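I got to Hetville at 7 in the morning, which was Idalina Cordeiro's idea. She likes to have visitors in before the phones start, and she had coffee going already (strong, a bit burnt, very welcome). I'd come to talk about Fariment, the bin-picking package her company Nudier has been selling to small warehouses and repair shops, and I'd told her on the phone that I was a skeptic. She laughed and said good, bring your skepticism, I'll find it a chair.

So what do you get? Fariment is software plus a setup service. You bring the arm, or they help you shop for one, and somebody from Nudier comes out and gets it picking mixed parts from a bin. The first question I asked was the one everybody asks me: does it need to be taught every single item?

"No, and I wish we'd put that on the first page of the website," she said. "You don't hand it a catalog. It looks for a place to grab. If a customer gets a new part in, they throw it in the bin and we see how it goes. Mostly it goes fine. Sometimes it goes terribly, and then we have a fun afternoon."

I asked what terrible looks like.

"Soft things. Anything floppy. A cloth has no good side, you know? And anything shiny lying on a shiny floor. A plain hard block I could pick in my sleep."

She's very easy to talk to, and she doesn't do the sales voice. When I asked about the price she just told me: the software is $700 a month, and there's a setup fee on top that depends on how far they have to drive and how strange your parts are. I said that sounded like a lot for a shop with two people in it. She agreed! "If you've got two people and one kind of part, please don't call me. Buy a tray."

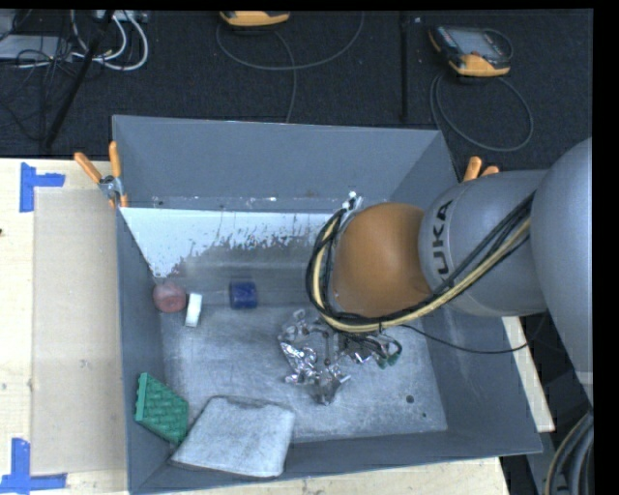 The test she cares most about is the dull one. Before a customer signs, the setup runs 2000 picks with whatever the customer sends over, and Idalina's team writes down every miss. The customer gets the whole list, bad ones included. I asked if that had ever lost her a sale and she said yes, two that she knows of, and she'd still do it the same way.

"They'd have found out in January anyway," she said. "And then they'd be mad, and I'd be driving."

Around then Pirmin Auer wandered in with his own mug. Pirmin does the installs, so he's the one customers end up knowing by first name. I wanted to hear from him how long it takes, for real, and he gave Idalina a look before answering.

"The brochure says three days. I say three days if the bin stays where I put it." He told me about a job at Abreu, a parts reseller that signed up last year, where people kept nudging the bin with their hips on the way past. "Every time it moved, the arm was a little bit wrong. Not crazy wrong – just enough to bump the wall. So now I fasten things down and I mark the table, and I'm annoying about it."

I liked him a lot. I asked whether he'd trust it overnight with the lights off and he said no, not with mixed parts, and that he tells customers so. For one steady kind of part, maybe. Idalina jumped in to say that two of their customers do run it at night, and Pirmin said yes, and who do they call? (They had clearly had this conversation before.)

My own gripe is with the reports. Nudier sent me a sample, and it's 170 pages of tables with hardly a sentence in it. I told them I gave up before lunch. Idalina winced and said a short version is being written, with the misses sorted by type of object up front, and that Pirmin is the one writing it.

"Slowly," said Pirmin, and went off to load the van.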